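Page last updated 03/04/2026, more to come when we get a minute

# About Stemow

Small planning consultancy, based in Kimcombe. We help people get planning permission, or tell them early on that they won't. Extensions, barn conversions, small housing sites, change of use. Nothing over 300 homes, we leave that to the big firms.

Started out as one desk above a shop. Now 7 of us, three chartered planners, the rest drawing, admin and site visits.

## What we do

- Pre-application advice. Cheapest money you'll spend, usually
- Full and outline applications, plus reserved matters
- Appeals, written reps mostly. Hearings if it comes to that
- Objections, for parish councils and residents groups
- Discharge of conditions (dull, but people forget and then get stuck at the sale)

We don't do building regs. We don't do party walls either, please stop asking, though we can pass you on to someone who does.

## Who we work for

Householders, farmers, a few small builders. Longest running client is Ketilsson, the builders over at Midberg. Their site behind the old dairy went to committee twice, was deferred both times, then got through in August with a smaller acess road and fewer houses at the top end. Still working through the conditions on that one.

We'll act for objectors as well as applicants. Never both on the same site, and we check before we take you on.
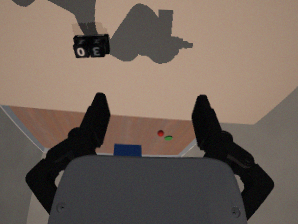 ## Fees

Fixed fee wherever we can. You get it in writing before we start, council fees listed seperately. First phone call is free. Site visits are charged but come off the bill if you go ahead.

Appeals are priced one by one, depends how thick the file is.

## Getting hold of us

Ring the office on extension 2564 if you've already got a case open, otherwise the main number. Email is fine, give us 3 working days. Have the site address ready and any old decision notices you can find. A sketch on the back of an envelope will do for a first chat.

Parking is round the back, ignore the permit sign.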